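Zellomon Fabric Shaver: my review after one winter of sweaters

I bought the Zellomon after my friend Niamh Conneely used hers on a gray cardigan of mine I was ready to give away. I paid 65 dollars, which felt steep for something that eats fuzz, but I wear wool from the first cold morning on and I was so tired of picking at my sleeves during meetings!

It charges by cable, it fits in my hand nicely, and it's quieter than my old one (that thing sounded like a blender). The box says up to 8 hours on a charge. I haven't timed it, but I've only plugged it in twice. 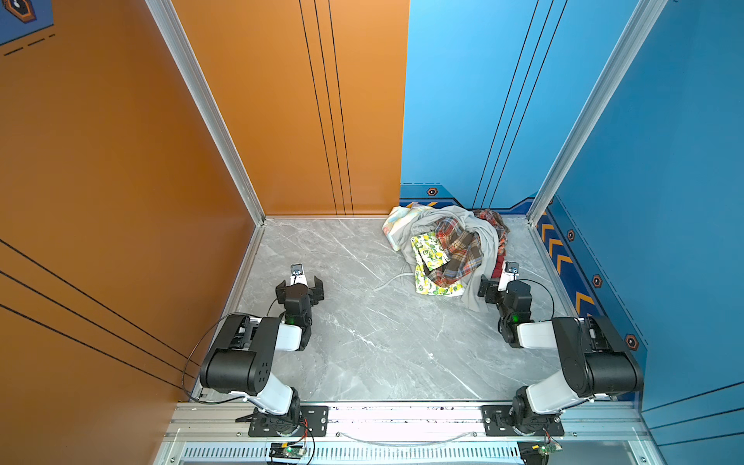
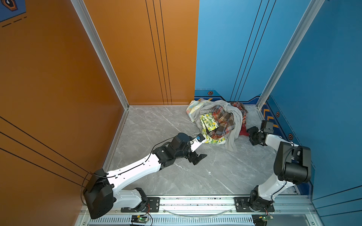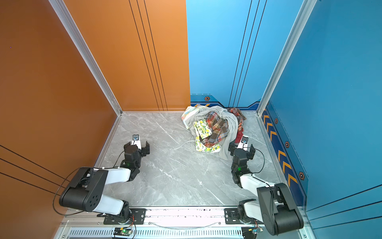 What I like best is the height guard. It has four settings, and the highest one is gentle enough for my thin merino tops – I was nervous about those. You do have to lay things out flat first, on a table or an ironing board. Clothes in a loose pile, like the one toward the back by the blue walls, are no good for this, as the blades can grab a fold and nick it. I learned that on a scarf. Sorry, scarf.

The lint cup is my one real gripe. It's tiny, the lid is stiff, and I've dumped fuzz on the rug more than once. Spare blades cost 7 dollars too, and they were out of stock when I looked.

Still, I'd buy it again. The cardigan is back in rotation and I'm starting on the couch cushions next.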